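4 May 2023

I keep reading that you should fold everything on the bed, because you won't sleep until it's done. I don't buy it. I've slept next to a pile of towels plenty of times.

Still, I gave the Stilstead method a go this morning. It has 16 steps, and I gave up on step 6. The floral towel with the orange and yellow bands went first, folded flat on the gray quilted cover. The pale green cloth beside it stayed bunched up — so much for the system.
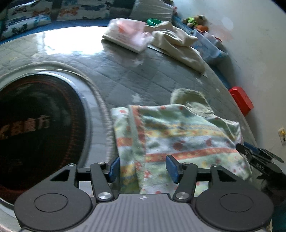

## Does it save any time?

Not that I noticed. The butterfly pillows are staying where they are, whatever step 7 says. I'll try the drawer part next week, but I'm not buying the Isine dividers for it.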